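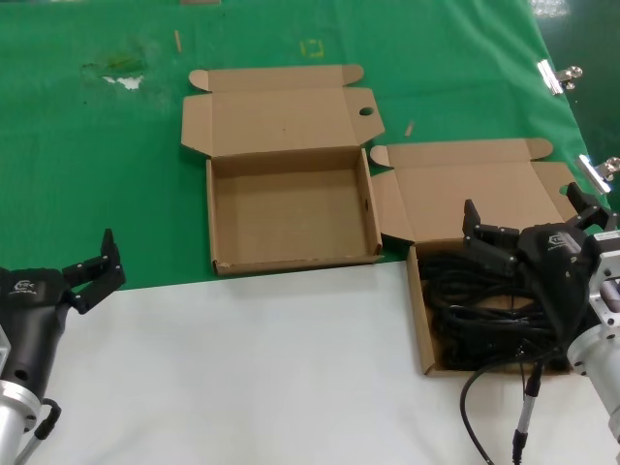 3. Materials and packing procedure

Figure 2. Two tuck-lid boxes with the lids opened back, one empty and one filled with black cables.

The boxes used in this study are of the common mailing kind, made of brown cardboard and closed by a lid whose tabs go down inside the walls. We chose this kind after the visits to the storage rooms at Foresau and Kestavness in February, where it was the most frequent container for cables that are kept but not in daily use. The empty box in Figure 2 shows the low walls and the two rounded tabs of the lid. There is a small round hole near one edge of the lid and a matching hole in the side wall. Neither hole was considered in the analysis.

All boxes were delivered flat and were folded by the second author. A box was replaced when a tab was torn or when a wall did not stand straight any more. In total we used 22 boxes, and the replaced ones are not included in this number.

3.1 Cables

The cables were given to us by the Trolness repair workshop, which had kept them in sacks. From the sacks we took 300 cables and removed those with broken covers. We did not wash or straighten the rest. This decision is important for the results, because a cable that was stored for a long time in one shape goes back to this shape after it is put down, and a packer must work against it. Ellery (our name for the earlier pilot study) used new cables only, and the packing times found there were much shorter than those in Section 4.

We separate three states of a packed box. In the first state, each cable is wound by itself and tied. In the second state, the cables are wound but not tied. In the third state, the cables lie in one tangled bundle, as in the filled box of Figure 2. The third state is what most people in our interviews described when they were asked how the cables are stored at home. One participant from Foresau said: "I put them in until the lid is the problem." We found this sentence useful, and we come back to it in the discussion.

3.2 Measure of filling

It is difficult to say when a box of cables is full. The volume of a tangled bundle depends on the hand that presses it, and two persons can give very different answers for the same box. For this reason we did not use volume. Instead, a box was called full when the lid could not be closed with one hand in 2 attempts. Elsie Tapsell and Trudy Costigan judged every box separately, and where they did not agree the box was emptied and packed again by the same participant.

A bundle that nearly fills the inside of the box is not always full by this rule. In many cases the cables at the top could still be pushed into the corners, where a tangled bundle leaves free space. Tied cables behave in another way. They leave gaps between the rings, and these gaps stay the same when the lid is pressed.

3.3 Work surface

Packing was done standing, at a table with a green cloth on its upper part and a white surface on the part nearer to the participant. The cloth was held with metal clips at its edge. Participants were free to put the box on either part or across the border between the two, and to turn it as they wished. We asked only that the lid be fully open before the first cable was put in. A cable that was lying on the table at the end of a trial was recorded as not packed, also when one end of it was inside the box.

Each participant packed until the box was full by the rule of Section 3.2 or until no cable was left.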